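Home Rooms Laundry Checklists Contact

Falholm House: Laundry and Linen Room, Walk-round Checklist
Checked by: Covadonga Sotomayor
Monday 3rd August
Room 405

Well, what a pleasure this one was! I did the last walk-round in March and the room has come on such a lot (the new shelving makes a huge difference, you can get at everything without a stretch). Comments against each point as usual.

1. Door and walkway clear. OK. Door opens fully and stays open on its hook. Lovely to see the floor mats lying flat too.

2. Ironing point. OK. Flex in good order, plug tight, stand steady. The Skomau iron has had its label renewed, thank you Vasilis!

3. Shelves and heavy items. OK, with one comment. Boxes of spare bedding are down at waist height now, brilliant. The 13 kg tub of Drorkivum powder still wants to come down to the bottom shelf, please.

4. Hangers. Mostly OK. I like to lay wire hangers down on something pale for this one, as a bent bar or a rough end shows up so much better than it does on the rail. Run a finger along the bottom bar and up each shoulder, slowly, and feel for anything that catches. Seven went in the scrap bin, all with sharp hooks, and the rest are back on the rail.
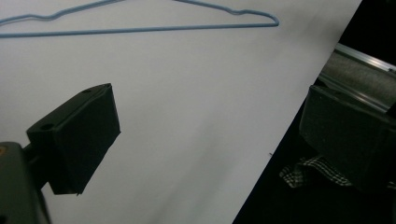 Item 4: light blue wire hanger, laid flat on white.

Anything with a sharp end comes out straight away, even if it still holds a shirt perfectly well. Bent ones can be eased back by hand once, and if they bend again they go. Please don't hang wet coats on the wire ones, the Janevski wide-shoulder hangers are on the left of the rail and they're so much better for it.

5. Rail. ACTION. 2 screws loose at the window end. Vasilis Kolev to tighten before the winter coats come out.

6. Lighting. OK. Really bright in there now, a joy to work in.

7. Dryer lint tray. OK, spotless!

8. First aid box. Plasters low, otherwise full and in date. I'll bring a packet up.

Result: pass, with the rail and the powder tub to sort. Really good work everyone. Vasilis, initial the sheet on the back of the door when the rail is done.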